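ON REPEAT: Ghizlane Chraibi Steps Out Alone With “Diltitum”

If you follow the small but very busy music scene in Drudton, you have probably heard Ghizlane Chraibi already without knowing it. She sang backing vocals and played keys in the four-piece Sikgate, and her voice is the one floating over the chorus of pretty much everything they put out. Now she has a record of her own, an EP called Diltitum, and we have had it on all week.

Chraibi grew up in a house where the radio was never off. Her mother liked old dance records, her uncle played the oud at weddings, and Ghizlane got a secondhand keyboard at the age of 16 and taught herself by playing along with whatever came on. She joined Sikgate a year later, at 17, after answering a card pinned up in a record shop (she still has the card!). The band played every bar and back room that would have them before going on a break last winter.

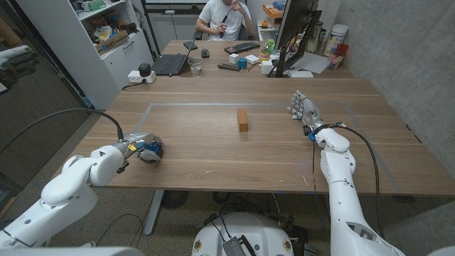
The EP has five songs and runs just under twenty minutes. It opens with “Lahlou,” named for the street where her grandmother lived, and what a way to start. For the first minute you get only a low organ note and Chraibi singing almost under her breath, half in English and half in Moroccan Arabic. Then the drums come in, a little behind the beat, and the whole thing starts to sway. By the last chorus she has stacked her own voice so many times that it sounds like a street full of people singing out of their windows.

“I wanted the first song to feel like walking into a kitchen where everyone is already talking,” she told us over the phone. “You don't know what the conversation is yet, but you pull up a chair.”

Track 3, “Left the Porch Light,” is the one we keep going back to. It is the closest she comes to a straight pop song, with a bass line that could have come off a late-seventies disco single and a hook you will be humming in the grocery store. Fans of Sikgate will spot a familiar guitar part in the bridge, played by her old bandmates, who all turned up for an afternoon to add bits and pieces. It's lovely to hear them together again, even for eight bars.

The slower songs take a few more listens. “Salt Map” is just piano and voice, recorded in one take late at night, and you can hear the pedal creak. Some people will find it too bare next to the songs on either side of it. We thought so too the first time through, and then the second verse got us, the one with the bus driver and the borrowed coat.

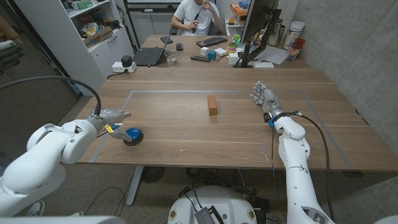 Chraibi wrote and produced all five songs herself, working mostly between six and nine in the morning before her day job. The title is a word she made up as a kid for the feeling of waking from a nap and not knowing what day it is, which suits the closing track very well. That one drifts along on a looped vocal for nearly five minutes and then simply stops. Put it on with headphones.

She is also putting out a cassette version, limited to 200 copies, with hand-drawn covers and a bonus track that won't be streaming anywhere. The bonus is a live version of “Lahlou” with her uncle on oud, and from the short clip she played us, it may be even better than the one on the EP. Expect those tapes to go fast.

A hometown release show is planned for December, with a full band behind her and one or two Sikgate songs in the set. After that she hopes to play a run of dates in nearby towns, and she says there are already enough songs written for half an album. We can't wait to hear them.

Diltitum is out now on all the usual streaming services. Start with “Lahlou” and turn it up.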